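Jendden Fire Station Support Group
Minutes of the January meeting, held in the station mess room, 7 p.m.
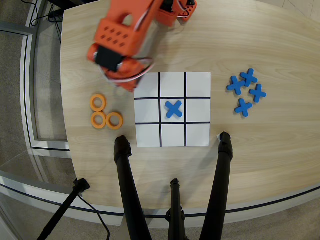 Present: 18 members, plus the watch manager and two visitors from Fisard station, who were made very welcome. Apologies were taken as read and the November minutes agreed.

1. Old pump restoration
Wonderful progress! The Jurčo trailer pump is back on its wheels and the brass has come up beautifully. The gearbox is still in bits, and Ekonia have quoted 700 pounds for the missing parts. Agreed to go ahead, all in favour.

2. Money
The account stands at £2,113 before the pump parts are paid for. The winter raffle did far better than last year's — thanks to everyone who sold tickets outside the bakery in that awful wind.

3. Open day
To be held in June again. Fisard have offered to bring their ladder appliance, which got a cheer. We want the hose relay back, with a junior heat this time, and the tea tent nearer the gate. Parking in the lower field to be asked about.

4. Smoke alarm visits
Crews are fitting alarms on the Mill Lane side next. Members can help by putting leaflets through doors the week before. A lovely response already, but more walkers needed for the hill end.

5. Any other business
The drill yard light is out again — reported. New mugs wanted. The Fisard visitors invited us to their quiz in March, teams of up to six.

Meeting closed 8.40 p.m. Next meeting in February, same room.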